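**Wanted: Fault Logger / Teleoperator, Gotum line (Dullcombe site)**

Ukance is hiring one person to sit near a robot arm and write down what it gets wrong. Full time to start with, twelve-month contract, sensible shoes encouraged.

If you read the trade press you may think robots have moved on from dropping fruit. Ours has a rich and continuing career in it. Gotum is our program for teaching arms to put things away: produce into drawers, produce into baskets, drawers back to closed. The produce is fake. The problems are real, and there is a spreadsheet.

### Why this job exists

In August, on the early shift, one of our arms finished a perfectly ordinary grasp, lifted, and kept its gripper shut after being told to open it. The operator sent the open command again. The controller reported the gripper as open. The gripper disagreed. The operator then did the very human thing and reached in to take the plastic pear away by hand, at which point the queued commands all arrived together and the arm set off for its home position with great enthusiasm.

The operator got a bruised knuckle and a half day off. The pear was retired. It could have been a great deal worse, and we would like to be grown-up about that in a public document, partly so that anyone applying knows what they're walking into.

When we went back through the logs we found 351 episodes with the same late-open signature, going back well before the bruise. Of those, 332 had been marked by whoever was on shift as "fine" or "fine, bit slow." Two had been marked "weird." The remaining 17 had no note at all. We'd been told by our own data, over and over, in a flat voice, and we had filed it.

The root cause was dull. A firmware update had changed how the gripper acknowledges a command, and our software went on believing the old handshake. A cable that had been clamped a little too tightly made it worse on one station. Both are fixed. What wasn't fixed by a patch is the habit of calling things fine, and that's the part we're hiring for.

### What you'd do all day

You'd run the arm through tabletop tasks, some by hand controller and some by letting the policy drive while you keep a thumb over the stop button. You'd reset the table between episodes. You'd do this many, many times. Peppers will be involved.
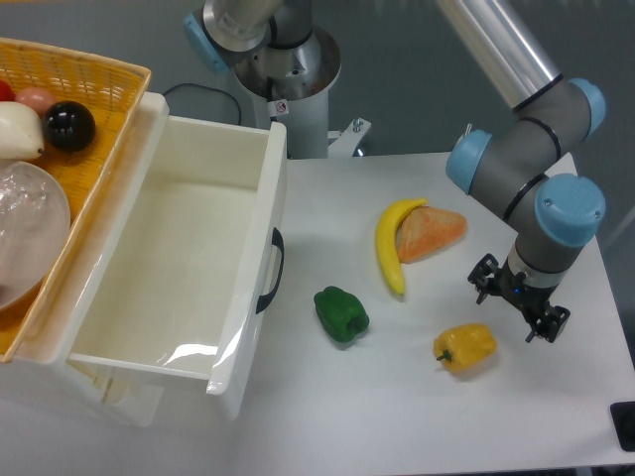 After each episode you write a note. A useful note says what the arm was asked for, what it did, and where the two parted company. "Missed" is a poor note. "Closed early, pushed the banana off the far side, then carried nothing to the drawer with total confidence" is a good one, and we have received it more than once.

You'd also:

- Do the morning checks on each station: emergency stop, gripper open and close, joint limits, clamp bolts, cable slack. There's a sheet. You sign it, so please look at the things before you sign.
- Stop work when something seems off, including when the only evidence is that it seems off. You don't need permission and you won't be asked to justify the lost hour.
- Sit in on the weekly fault review and read your notes aloud to engineers, who will have theories.
- Try to reproduce faults on purpose. Some people find this deeply satisfying. We've met them, and we'd like another.
- Keep the props in order. Fake fruit wanders. A missing peach has, in the past, cost us an afternoon.

### What you wouldn't do

You wouldn't write the control software, though you can read it and complain about it. You wouldn't work inside the arm's reach while it's powered. That rule existed before August as a laminated sign. It now exists as an interlock, a floor line, a two-person check on restarts, and the same laminated sign.

You also wouldn't be measured on episodes per day. We used to put that number on a screen by the door. If you want to know how 332 slow grippers get called fine, that screen is a decent place to begin. It now shows the lunch menu.

### Who we're after

We don't need a robotics degree. We've had good operators from dental labs, call centers, a bowling alley and one very strict library. What they had in common was a low tolerance for things being nearly right.

You should be able to:

- Write a clear sentence in plain English while mildly bored.
- Lift 30 pounds, stand for a chunk of the day, and work at table height with both hands.
- Spot the difference between an arm that paused and an arm that hesitated. (We'll teach you. You'll be insufferable about it within a month.)
- Tell someone senior that their fix didn't work.
- Use a spreadsheet without merging cells.

It's a bonus if you've worked anywhere with a lockout procedure, played a lot of claw machines, or once sent back a form because the date was wrong.

If you have a condition that makes long stretches of close visual work difficult, tell us and we'll arrange the shift around it. The stations adjust for seated work, and the stop button can be moved to either hand or to a foot pedal. We tested the foot pedal after the incident and liked it enough to put one on every station.

### Pay, hours, and place

The rate is hourly and goes up after your probation period. You'll get the exact figure in our first email, before you've spent any time on us. Overtime is possible and never expected. Health coverage starts on day one, which seemed only polite given the subject of this posting.

Shifts are 7 a.m. to 3 p.m. or 11 a.m. to 7 p.m. You pick one and mostly keep it. Breaks are long by local standards: ten minutes off in every hour, because tired people type "fine."

The Dullcombe site is a low building behind a tile warehouse, with free parking and a vending machine that has its own fault log. The bus stops at the end of the road. After training, you may be asked to spend a week or two at our Rivadeneyra site, where they run the same tasks on the same model of arm and get a different set of failures. Travel and lodging are covered. You can say no.

### Training

The first two weeks are all safety and watching. You won't touch a controller until you've hit the emergency stop on every station, from every position, including some silly ones. In week three you'll drive with someone beside you. By week five you should be logging alone, with a second person in the room whenever an arm is live.

You'll also read the full August report. It's long, it isn't flattering, and the part about the queued commands is worth reading twice. Every new hire gets it, along with everyone who was here at the time.

### How to apply

Send us a résumé of any length. In place of a cover letter, please describe something you saw fail: a toaster, a parking gate, a group project. Tell us what it was supposed to do, what it did, and what you noticed first. Half a page is plenty. If you spotted the trouble early and ignored it, we'd be glad to hear that version too, as we're hardly in a position to judge.

We reply to everybody. Shortlisted people come in for a paid half day: an hour of talking, then a session in which you watch recorded episodes and write notes on them. A few of those recordings contain the late-open fault. We won't say which ones, and you don't have to find them all to get the job. None of us did.

Apply through the Ukance careers page under "Gotum, Dullcombe," or hand your application in at the front desk between 9 a.m. and 4 p.m. Ring twice. The first press doesn't always register, and yes, it's been logged.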